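Stendness-users mailing list
Subject: Re: how many folding episodes before it stops embarrassing me
Date: November 15, 2023

Retamal wrote:

> We have 300 episodes of cloth pickup, all collected in one
> afternoon on the same table with the same white dish towel. The
> policy does very well on that table with that dish towel. Move it
> to the next room and it pinches air with great confidence.
>
> Two questions. Should we collect another 300, or is there some
> trick with augmentation that gets us out of it? And does it matter
> that one person did all the demonstrations? She is very good at it.

Congratulations, you have trained a robot to love one dish towel. We did the same thing in April, except ours was a washcloth, and we showed it to visitors before we found out.

To your first question: please don't collect another 300 on that table. We tried more of the same and the curve went flat as a board. What moved it was taking the handheld grippers out of the lab and into people's homes, where the cloth is ugly and the furniture gets in your way. Our current rule is 17 episodes per setup, then something has to change. New surface, new cloth, new height, new lamp, whatever is nearest. Seventeen has no theory behind it. It was the number at which Delton started complaining, and we wrote it down.

Color jitter and random crops helped a little with the lighting and did nothing at all for the geometry. A table is flat and has corners. You can't crop your way to a round seat.

Which brings me to dark cloth, and you will hate it. Our first policy had never seen black on black and treated it as an absence. Fingers, cloth and surface all went to mush together, and it would close wherever it felt like closing. So now every home session has to include at least one setup where the cloth and the thing under it are close in color. The demonstrators grumble, as they can hardly tell the two apart on playback themselves. I count that as a point in favor.
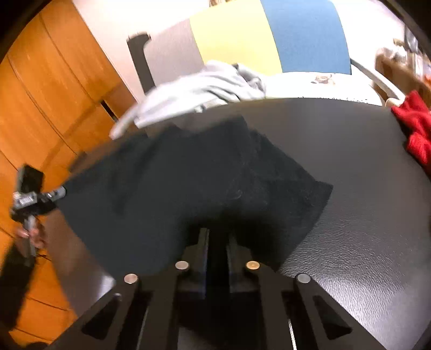 Black cloth on the black leather seat, gray one behind it. View from the gripper.

Have a look at how little there is to go on between the tips and the cloth. You get a bit of fuzz against a bit of shine, and some lint. Lint is now my favorite feature and I have stopped vacuuming anything before a session. The second cloth matters too – with only one in view the model learns "go to the cloth," and with two it has to have an opinion about which.

Leave the background alone, by the way. Samon spent a whole week in the spring tidying shelves and closing cabinets before each take, and those are our worst episodes at test time. I keep them in a separate folder called "showroom" and use them when I want to feel bad.

To your second question, yes, it matters, and the better she is the more it matters. A very good demonstrator never misses, so the data has no example of what to do an inch to the left of where you wanted to be. We had one like that. Beautiful work, 100 episodes, every approach at the same angle and the same speed. The policy copied her perfectly until its first small mistake and then sat there like a guest who has forgotten the host's name. Now we ask everyone to start from a bad place in a third of their takes: too high, tilted, off to one side, fingers half closed. Then recover and carry on. Do not stop and restart when you fumble. People want to, very badly. They apologize to the gripper.

A few smaller things, in no order:

Keep the failures, but label them the same day. We left 60 unlabeled over one weekend and afterward two of us could not agree on what had been attempted, let alone whether it counted.

Check the wrist view for every session before you leave the house. One of ours came back with a thumb over the lens for the full length. Very consistent data, I will say that for it.

Write down the cloth. "Shirt" is no use in a month. We put down color, rough size, stretchy or not, and what it was lying on.

Hold out whole homes for testing, never random episodes. If you split at random, the same sofa ends up on both sides and your numbers will look marvelous.

I can send our session sheet if you want it. It's one page, and the bottom half is Delton's handwriting, so allow some time. And if anybody on the list has a good way of judging when a crumpled pile has been "picked up" as opposed to "dragged along for the ride," I would like to hear it. We currently settle this by arguing.

Damián Medina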